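Writing for Children, session 4: picture books that bend

Welcome back! Last time I promised you a whole session on books that let the reader choose, touch or skip, so let's start with my own mess of a first try.
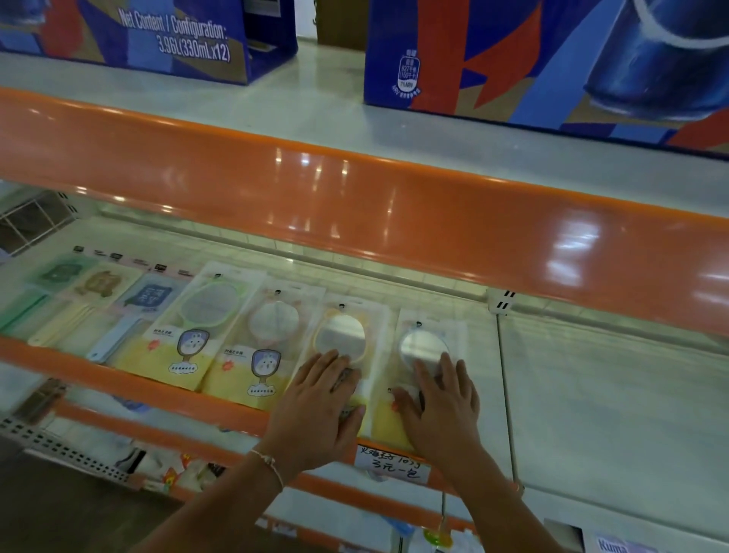

I wrote Durero for my nephew Archie Pollock, who hates surprises (he reads the last page first, every time). My draft had 40 pages and one big twist. He put it down on page two!

So I moved the twist up front and let him wander. That's your first exercise: take your September draft and give away the ending in line one.

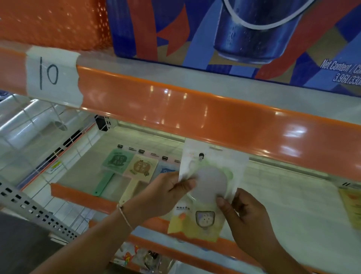
Keep sentences short enough to say in one breath. Read them out loud, to a dog if you have to.

We use cookies to remember your preferences. Accept | Manage
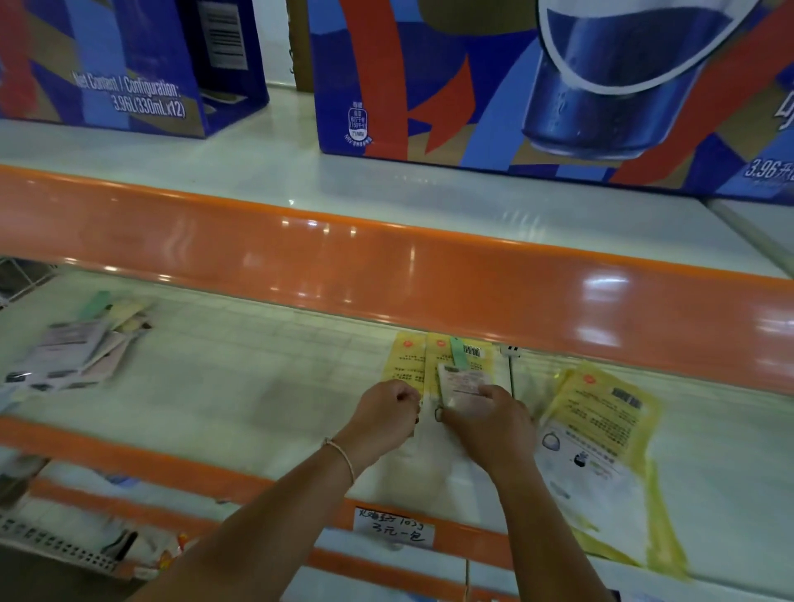

For next session, read Zildale up to page 30 and mark every spot where you'd want to stop.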